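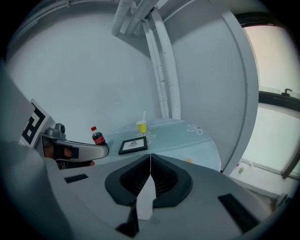

Week two of teaching by hand at Flelport. We hold the gripper ourselves, do the job at normal speed, and the recording goes off for training. The task is clearing a small table. The cola bottle with the red cap and the yellow paper cup with the straw are the two drinks in it, and they need very different handling. A bottle you can take by the middle. With the cup I go in low and slow, well clear of the straw.

Rekha Bangera asked how many goes it takes. We have 1,249 kept so far, from five people. Plenty more got thrown out, mostly mine from the first few days, when I was rushing the approach.

Things I've changed: I stop for a moment before closing the fingers. I let go fully before pulling back. I start from a different side of the table each time.

The flat picture frame is the awkward one. You can't get the fingers under it, so you have to grip it across the sides. Olanrewaju slides it to the table edge first. I don't. We've agreed to record both ways and label them.

My wrist gives out after seven or so in a row, so we swap over then.

Remote control is next, in March, on the arm we call Dindo. Chandrasekhar has tried it and says the delay takes some getting used to. Will post when I've had a turn.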